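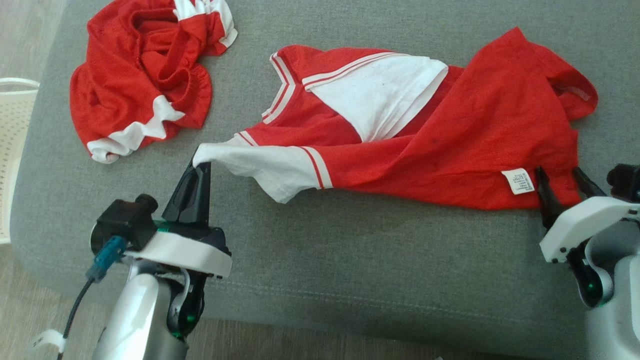 Planner keeps losing the second sleeve when folding shirts – perception or control?

Posted by Izzati Raju
Asked 2019-06-23 in Manipulation and planning

Hello everyone, and apologies in advance for the length of this. I've been working on a two-armed folding setup for a few months now and I've got myself well and truly stuck, so I'm hoping one of you kind people has been down this road before me.

The stack is fairly ordinary. Perception runs in Nullovus, which gives me a garment mask and a set of keypoints (neck, cuffs, hem corners). Those go to a planner I wrote on top of Gaber, and the arms are driven through the Bakby controller. The cameras sit on the wrists, with one more view from the head. I'm practising on red football-style shirts with white sleeves, and there are usually other clothes lying nearby in the same colour.

The first grasp is lovely. The left gripper takes a cuff, the right one goes to the hem, and everything looks settled. Then the left arm lifts and the far cuff keypoint jumps. Sometimes it lands on the stripe across the chest, and sometimes it goes off to a completely different red garment further up the seat! The planner believes it, naturally, and the right arm sets off after it.

I went through 303 logged attempts and the jump nearly always comes within nine frames of the lift starting. I've tried raising the confidence threshold, but then I get no far cuff at all and the planner just sits there. I've also slowed the lift right down, which made it prettier to watch and no better.

Should I be retraining the keypoint model, or is there something cleverer to do on the planning side? I'd love to avoid another long weekend of labelling if I can.

Posted by Sugeng Raju
Accepted by the asker

Hello Izzati (no relation as far as I know, though my aunt would want me to ask). I had very much this trouble at Musbridge last December, with tea towels first and then with rugby shirts, and I spent far too long blaming the network.

I'd leave the model alone for now and look at how the keypoints are passed on. If you're using the stock bridge between Nullovus and Gaber, every frame is treated as a fresh guess, so the far cuff has no memory of where it was a moment ago. While the cloth is lying still you get away with it. Once one arm lifts, the sleeve folds over itself, the white bit you were relying on is partly hidden, and the next best patch of white against red wins. A broad white panel on the chest is a very tempting patch.

What worked for me was this. Freeze the garment mask just before the lift and grow it slightly on each frame, so a keypoint can't hop across to another piece of clothing. Then put a simple filter on each keypoint with a limit on how far it may travel between frames, and tie that limit to the gripper speed that Bakby reports. If a point wants to go further than that, keep the old position and mark it as hidden. Last of all, let the planner carry on with a hidden point for a short while before it gives up. Mine now finishes the lift and then looks again once the sleeve has stopped swinging.

Do check your timestamps as well. My wrist images were arriving later than the arm positions – only a little, but it made every keypoint drift during motion and I mistook that for bad detection. Log the two side by side and look at the gap before you touch anything else.

If it still goes wrong after all that, then I'd say label some mid-lift frames. We used 2523 for training, nearly all of them taken while the cloth was moving, and they did more good than the flat ones ever had.

Posted by gaberfan2989

just retrain it. more data always fixes this. also which version of gaber? the old one had a bug with two arms

Posted by Izzati Raju

Sugeng, thank you so much, what a generous reply! The timestamps were indeed out on the left wrist, and I've put that right this afternoon. The jumping is less wild already, and the mask freezing is next on my list. I'm still unsure how long to let a point stay hidden before the planner gives up, so if you remember what you settled on I'd be very glad to hear it. And gaberfan, it's the current version, but I'll have a look through the changelog in case.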